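Bench rules for a shared two-arm kitting cell – what do you lot actually write down?

Posted in Workshop & Automation
Posted by Bevamstead, Wednesday, October 4, 2023

Small shop, two arms over one white table, picking parts out of yellow bins and making up a kit on a steel tray. Motors, round boards, a few kinds of harness. Cell's been through its risk assessment so I'm not asking about guarding. It's the housekeeping side. At the moment the rules are whatever the last person on shift reckons, and we've got new people starting in January.

What I'm after:
– how do you label bins, and who's allowed to change a label
– does the tray get a liner or not
– what happens when someone needs to reach in mid-run for a part that's gone over the edge
– do you bother with static precautions when it's only grippers touching the boards

Want it on one page, laminated, by the cell door. Happy to pinch wording. Cheers

4 replies hidden, 2 shown

Motville
Did this a while back for a cell much like yours. Ours went through 6 versions, so take the bits that suit.

Reaching in: no. Stop the cell, lock it out, key in your pocket, then reach. A paused program is still a live robot and that sentence should be in capitals at the top. If you've got 2 arms the stop has to take both, and test that at the start of shift, not once a year. Write the test down with initials.

Bins: one part family per bin, bin never leaves its spot. Printed label on the outside facing the operator. No marker on the plastic – old bins get reused and the old writing stays there for ever, then some new bloke reads it and fills to that. If a bin has old writing on it, clean it off or cover it before it goes on the table. Label changes go through whoever owns the program, same day, both changed together.

Static: yes, bother. Check what your fingertips are made of, lots of the rubbery ones are insulators and will charge up nicely. Ask your supplier for the data sheet. People loading the bins need straps too, thats where most of it gets in. And ordinary plastic bins are a problem for bare boards, get dissipative ones for those if yours arent.

Leads: don't tip harnesses in as a heap. Lay them in, connectors clear of the wall, and don't overfill. Tangled motor leads are the worst, gripper takes one and brings three. We put a max level line on the inside and it fixed most of our stoppages.

Look up the robot safety standards that apply where you are as well, a laminated page doesnt replace them.

Vasance
just put a sign up saying dont touch. worked for us

Jayawardena
Agree with Motville on most of it, not so much on labels. Outside label is good but put the part code where the camera sees it too, if you're using one.

On the liner – use it. Plain white sheet, fresh each batch, cut to the flat of the tray so it doesn't ride up the rim. Small stuff shows up better than on bare steel and the glare drops. Two warnings. Plain paper isn't a static control material, so if your boards are sensitive get a proper dissipative sheet instead. And replace it when it creases, a gripper will catch the fold.

Set positions on the tray as well. Ours says motors top left, board under them, harnesses to the right, nothing across anything else. Checker can pass or reject at a glance. Keep leads inside the rim, that one's worth its own line on the page.

Anything dropped is scrap until inspected, doesnt matter how far it fell. Goes in a seperate tub and never back in the bin it came from.

Layout we work to is below.

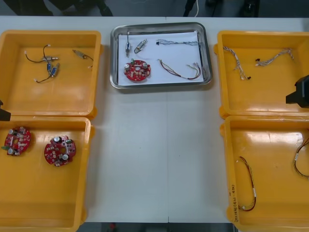
Jayawardena

Bins stay in the four corners and the tray sits between the top two, so the middle of the table is clear. Rule for that bit is nothing gets parked there – no tools, no mugs, no spare connectors. Boards get bottom left, and they're the one part we don't stack. Leave a gap. If you end up with a different layout fine, but draw it on the page and tape the outlines on the table to match. Will dig out our start of shift sheet if you want it, it's only short.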